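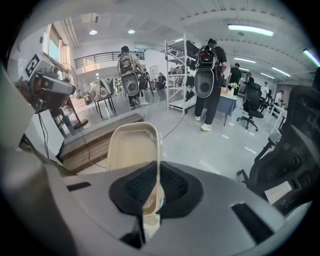
Ticket 3082 – Skellbridge handheld gripper kit, tracking drops out mid-take
Opened by: Toshio Hirano
Product: Skellbridge kit with Pullex backpack, firmware 955
Status: waiting on vendor

Hi again, me with the backpacks! Quick recap for whoever picks this up. We've had the kit on trial from Purba since February and mostly I really like it. The grip is comfy, the packs ride well, and my crew can wear one through a whole morning without grumbling much. But I keep losing tracking on the handheld unit, and the take is junk after that.

What I see: the status light goes from green to amber, the log says POSE LOST, and then it sits there until I power cycle the pack. Waiting it out doesn't help (I gave it a full coffee break once).

Stuff I've tried so far:

Swapped the battery. No change.

Swapped the cable between gripper and pack. I thought I had it, I was so happy, and then it dropped again after lunch.

Pulled the blinds. Your checklist says glare can do it, and we have big windows and a shiny floor, so fair enough. Maybe a little better? I wouldn't swear to it.

Raised the log buffer to 2000 like Ultano support told me on the phone. Now I get longer logs of the same problem – thanks, I guess.

Ran 3 packs at once, then just mine. With just mine on, it held all afternoon. That's the most interesting thing I've got. Could they be stepping on each other's radio channel? The manual has one line about channels and it points to a page that isn't in my PDF.

Update 2020-05-20: set each pack to its own channel by hand in the service menu. Two of them kept the setting after a restart, mine went right back to auto. Logs attached for all of them.

So, two questions. Is there a way to lock the channel on that one pack, or should I ship it back? And can somebody send me the missing page?

Toshio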